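Wamora Casino - Payments FAQ

How long does a withdrawal take?
Pirow wallet requests are processed within 2 business days. Requests made after 5 p.m. Friday are queued until Monday.
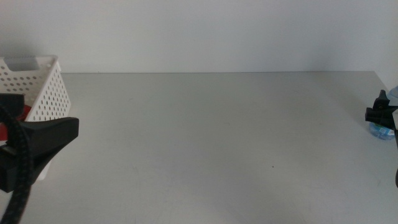
White basket on a gray tabletop.

Is there a minimum?
Yes - 89 credits per request. Smaller balances stay in the account.
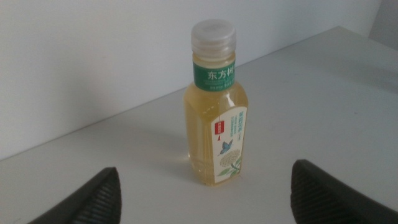 Bonus credits are excluded from that minimum until the wagering terms are met.

What does error 881 mean?
The wallet name does not match the account name.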